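Countertop material for an L-shaped kitchen, need to decide soon

11 replies

cendcombe_dad
Joined June 2018

We're redoing the kitchen in our house and I'm stuck on the counters. It's an L with the stove on one leg and the sink on the other. Two adults, two kids, we cook most nights. The choices are a stone composite from a local shop (Jokholm) or oiled maple butcher block. The stone is $1000 more once you add the corner seam. My wife wants the wood. I grew up with wood counters and remember my mother sanding them every December. Anyone lived with both?

tallpaul8

Had both. Stone, no question. I put a hot pan on maple one time and looked at that ring for 8 years.

Melina Gkikas

I'd go the other way. You can sand a ring out of wood. You can't sand a chip out of composite, and the front edge by the sink is where they chip. Ours has two.

tallpaul8

A chip you can fill. They sell kits for it.

Melina Gkikas

I've used the kit. It shows.

rivadeneyra_k

Color matters more than people think. Whatever you pick, look at it with your own dishes and your own lights before you sign anything.
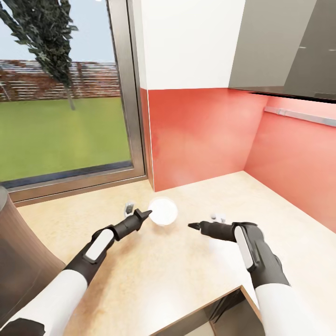
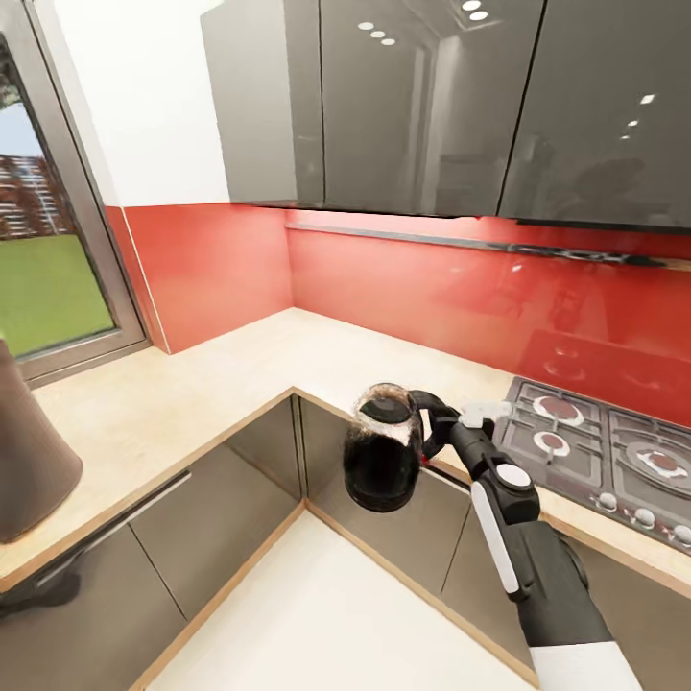

We went back and forth on light versus dark for a month and ended up with light. Dark shows every crumb and every streak from the sponge. The problem with very light is coffee and tea, which in our house means the inside corner, where everyone sets things down. A pot of coffee that dark, held over the corner like in the second one, is what I'd plan for. Ask the shop for a sample piece, leave coffee on it overnight, and see what wipes off.

cendcombe_dad

Jokholm gave me a sample the size of a playing card. I can try that tonight. How much of a mess is the corner seam?

rivadeneyra_k

Depends on the installer. Ours is a miter and I can feel it with a fingernail but can't see it from the stove. My sister's is a butt joint and the glue has yellowed.

oldschool_formica

Going to be the one who says laminate. 30 years on mine. Nobody in this thread has asked what the cabinets are worth. If they're the builder's originals, putting an expensive top on them is backwards.

tallpaul8

He didn't ask about laminate.

oldschool_formica

He asked what to put on his counters. That's an answer.

Melina Gkikas

The cabinet question is fair, though. Check they're level before the template guy comes. We had to shim the whole run on the stove side and it held things up for 11 days.

cendcombe_dad

Cabinets are original but solid. Sample update: coffee came off with dish soap, red wine left a faint mark that I can only find if I tilt it. I asked the Trernbridge lumber yard for a maple offcut so I can do the same test with oil on it. Will post when I have it. Still leaning stone, still outvoted at home.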